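Nuretti cordless stick vacuum, four months in

July 21, 2019

Ok quick one, I have to be out the door soon but people keep asking in the comments so here goes.

Bought the Nuretti after the old Genden died on the stairs. The Genden was a corded upright, weighed a ton, lasted forever. Big shoes. Paid full price for the Nuretti like a fool, it went on sale the next week.

Suction first. On hard floors, great. Crumbs, cat litter, dried mud by the back door, one pass. On the low rug in the hall also fine. On the bedroom carpet it's so-so on the normal setting and you have to go to high, and high eats the battery. I get the whole downstairs on normal with a bit left over. On high I get the bedroom and then it's blinking at me.

Noise. Normal is ok, can hear the radio over it. High is a whine. Cat leaves the building.

The bin is small. Very small. I empty it every time and if the cat is shedding I empty it halfway thru. The flap opens at the bottom and you're supposed to tap it over the trash, but hair wraps around the mesh part and you end up going in with your fingers. Gross. Do it outside.

Filter rinses under the tap, then has to dry a full day. Buy a second filter. Should of come with two at this price.

Roller brush: long hair gets wound on the ends, not the middle. Comes out with a quarter turn of the end cap, no tools, snip with scissors, pull. Two minutes. Way better than the Genden where you needed a screwdriver and a bad mood.

Attachments. Crevice tool, good, use it all the time for the car. Little round brush, fine for blinds. The upholstery head is junk, it grabs the fabric and stalls. Went back to a lint roller for the couch.

Wall dock is the annoying part. Template in the box was off, so my first set of holes is now a feature. Screws are cheap too, used my own. Once it's up it's nice and the thing clicks in and charges. Light goes green when full. Mine took all evening.

I also tried my sister's Hustis for a weekend. Bigger bin, better on carpet, but heavy at the handle and my wrist was done after the stairs. If your house is mostly carpet get that one. Mostly hard floors, Nuretti.

Would I buy again, yes, on sale. Not at full price. Battery is the thing I'm watching, will update if it starts to fade.

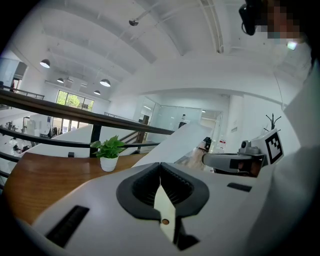 Quyên Triệu: Same one at my place and the upholstery head does that on my couch too. Try it on normal with the little slider on the neck open, it stops grabbing. Still wouldn't use it on velvet. Agree about the second filter.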